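Rultier Pool day tickets, any good now?

gravelpit_gaz
Thinking of doing Rultier Pool in November, not been since Telten took the lease on. Anyone know if its still three rods? Website says two on one page and three on another. Mainly after bream, not fussed about carp.

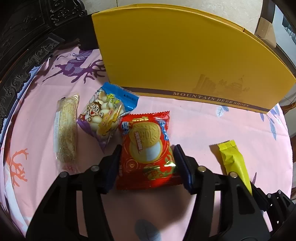

Also is the car park by the lodge open or do you have to walk it from the lane.

Mudlark
Two rods on a day ticket, 3 if you're a member. Car park open, gate code comes with the ticket. Bream fishing has gone right downhill though. Too many carp went in.

N_Nanayakkara
Don't agree with that at all. Had a lovely net of bream off the far bank, all on maggot feeder at dusk. They've moved off the shallow end thats all. Fish further out.

Mudlark
How far is further out

N_Nanayakkara
Roughly 100 feet, just short of the island. Clip up. Silty if you go left.
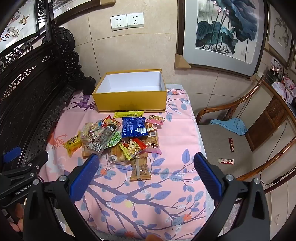

Take a long landing net handle as well, the bank is steep there and it was slippy last time. Nilmini btw, if you see me on the far bank say hello.

tench_or_bust
With Mudlark on this. They put 1000 carp in and didn't ask a single member. It was a proper mixed water before. Grurell is better for bream and cheaper.

gravelpit_gaz
Grurell's an hour each way for me. Will try teh far bank. Boilies banned or not?

Mudlark
Not banned, but no nuts and barbless only. They do check.

tench_or_bust
Checked me twice in one morning. Bring your ticket on paper, no signal down there.

gravelpit_gaz
Cheers all. Two rods then, will report back if I catch owt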